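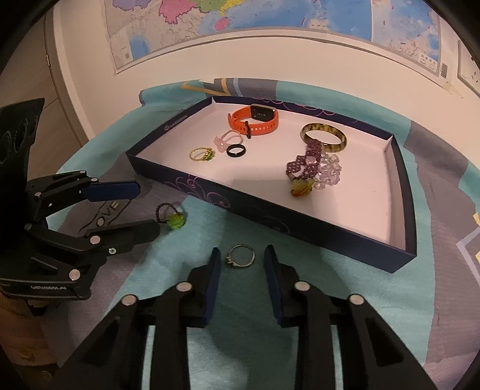
Progress to October

The Susholm student robotics club has now held 12 of its 20 planned sessions under the Jalten grant. This term's project is sorting small accessories into a shallow box with hand-held grippers. Students work in pairs and record each attempt, and 56 recordings have been kept so far. Our target for the year is 90.

Rings are the hardest items. They slide on the tablecloth and the thinner ones are difficult to get between the pads. Bangles and wristbands are easier to line up. Beaded pieces tangle, so Ah-rin Wang has asked each pair to note which bead they aim for. 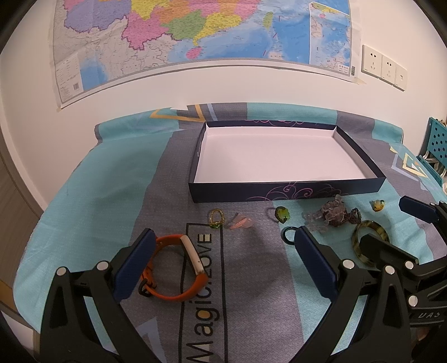
Jewellery on the table in front of the open box, with the grippers at the near side.

Next steps

We meet on Tuesday to agree the order of items for the remaining sessions. Spending is within budget - the only cost still to come is spare finger pads.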